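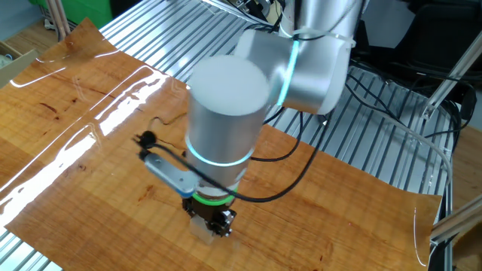
Luklow Robotics Club
Home / Clubs / Robotics / About Us

Hi, and welcome to our page! I'm the club's student lead this year, which mostly means I unlock the room, answer the club email and remind people to put the hex keys back in the tray. I've been a member since ninth grade, so when it came time to rewrite the About page (the old one still said we met in the art annex, and we haven't done that in ages) I said I'd have a go.

Who we are

We're the robotics club at Luklow High School. There are 20 of us at the moment, from all four grades, and you don't have to be taking any particular class to join. A few of us are in AP Computer Science and a few of us had never opened a terminal before September. Some people came because they like building things, and at least one person came because her bus doesn't leave until late and our room has the good heating. She now writes most of our motion code, so I guess that worked out.

We run after school, from 3:15 until the late bus, in the workshop at the end of the science hallway. If the door's shut, knock loudly. The compressor in the next room drowns everything out.

What we do

The club has two sides. The first is the starter group, where you build a small wheeled robot from a box of parts and get it to follow a line, then find its way out of a maze made of cardboard and a lot of masking tape. It takes most of the fall, and you get to name your robot. (Please, please not another Robo-Dog. We have a shelf of them.)

The second is the arm group, which is where I spend my time. We work with a full-size robot arm on a slotted aluminum table, with a gripper on the end and a little camera on the wrist, and our job is teaching it to pick things up and put them where they're supposed to go. That sounds easy, and then you spend a whole afternoon on one small block.

I love this part, so bear with me for a minute. When you pick up a block you don't think about how high your hand is, or what angle your fingers are at, or how hard to squeeze. The arm needs all of that from somewhere. You can write it in as numbers, and that's how everybody starts, and it's great right up until somebody bumps the block an inch to the left. So then you bring in the camera, and now you're learning about lighting and shadows and shiny surfaces and which way "left" is when the camera is mounted at an angle. I have drawn so many little arrows on graph paper.

See-through and frosted blocks are our current headache. Solid colored ones are pretty friendly to a camera. The milky ones take on the look of whatever's behind them, so we've been trying different backgrounds underneath, plain ones and patterned ones, dull ones and glossy ones. The glossy wood-print sheet is the one I'd call the final boss. It picks up glare from the ceiling lights in big white stripes and the corners like to curl, and we've kept it on the list for exactly those reasons. If our code can cope with that sheet it can cope with a competition table.

Cables are the other thing. Everybody who joins the arm group learns cables before they learn anything fun. You have to think about where each one will go when the wrist turns, and leave enough slack for the whole move, and then check it again after you've changed the program. I once wrote a very beautiful path that would have wrapped the camera cord twice around the wrist. We caught it in the simulator, thankfully!

The Hondora Challenge

Our big event is the Hondora Challenge, which comes around every spring. Each team gets a table, a set of parts and a list of tasks, and you have to sort and stack as many parts as you can before the buzzer. No touching once the run has started. We've entered 2 times so far. The first time we scored 31 and came home a bit quiet. Last time we scored 73, which put us in the top half, and there was a lot of shouting on the bus.

We'd like to beat that this year. The new task list has a stacking round where the pieces have to line up edge to edge, so we've been practicing slow, straight-down placements over and over. It's not the most exciting thing to watch, I'll admit, but when you've been staring at a gripper for an hour and it sets a piece down dead square, you do make a noise.

We also do a demo table at Tinenthorpe Library in the summer, mostly for younger kids. They get to choose which block the arm goes for next, and they take the decision very seriously.

How the club is run

Decisions get made by a show of hands at the start of the session. We have a lead (me), a safety lead and a build log, and the build log is everyone's job. Write down what you changed. Write down what it did. If you changed three things at once, write that down too and we'll all sigh together.

Safety is simple but we mean it:

Glasses on past the yellow line.
Long hair tied back, no dangling sleeves or lanyards.
One person on the stop button any time the arm is powered, and that person isn't also on their phone.
Hands stay off the table while it's moving, even when it's moving slowly.
A teacher is in the room whenever the arm is on.

Our aluminum framing and a good share of our spare parts come from Kaufmann, the machine shop out by the county road, who let us go through their offcuts bin twice a year. Thank you, Kaufmann! We've never once come back with only the thing we went for.

Joining

There's no fee and no tryout. Come by after school, sit in on a session, ask whatever you want. We take new members all through the fall, and after winter break too if there's a spot in the starter group. You'll need a signed permission slip (the office has them, or grab one from the folder on our door) and closed-toe shoes.

The arm group opens up once you've finished the starter build. If you've done something similar at another school, bring it in or bring a video and we'll work something out.

Parents and guardians are welcome to drop in during the last half hour. There's usually something running by then — and if there isn't, there's usually somebody happy to explain at length why not.

Questions? Leave a note in the robotics mailbox in the main office or use the contact form on the Clubs page. I check it most evenings, a little slower during finals.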